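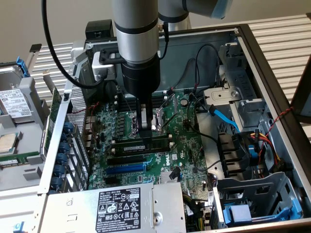

I blame my neighbour's hard rubbish pile. There I was in January, wandering home with a loaf of bread, and by teatime I was the proud owner of an old desktop tower and a firm belief that I could learn how it all went together. How hard could it be? (Don't answer that.)

That first one never made a peep, poor thing, but it got me hooked. I've been mucking about with old office machines ever since, and I've come to think pulling one apart is the best cheap hobby going. My favourites are the big Dell boxes that businesses used to buy by the truckload. They're ugly as sin from the outside and a joy once the side panel's off. Lay the case flat, get a lamp over it, and half the bits you want to grab are marked out in blue plastic. Expansion slot clips, drive caddy tabs, the latch on the bay cage down near the power supply: if it's blue, have a go at it!

My teacher in all this is Demetrius Park, who runs the repair nights at the old Rustad hall in Ollow. Demetrius has one rule, and it's that you take the memory and the processor out early and put them somewhere you can see them. I used to stack everything in a biscuit tin. Then I spent a whole evening hunting for one RAM stick that had slid under the lining, and now I'm a convert.

The processor is the bit that still gives my stomach a flip. You unhook the little lever, up it comes, the metal plate swings back and there's the socket with its square of tiny coppery contacts, looking far too delicate to be in the care of someone who drops toast.

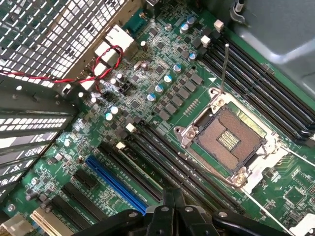
Keep your fingers well out of there, is all I'll say. I hold the chip by its edges, line up the corner marks and let it down gently, and I don't chat to anyone while I'm doing it. Memory's the opposite. The first time I fitted a stick I was so polite about it that it wasn't in at all, and Demetrius had to lean over and give it a proper shove until the white latch clicked.

As for what it costs, my last tower was $134 from Drerkau, the secondhand place behind the station, and they wanted $139 for one with a nicer lid. I put the five bucks towards a Trarnik screwdriver with a magnetic tip, and I'd buy that again tomorrow.

Repair nights start at 6 pm. Bring your own lamp if you've got one, the ones in the hall are shocking.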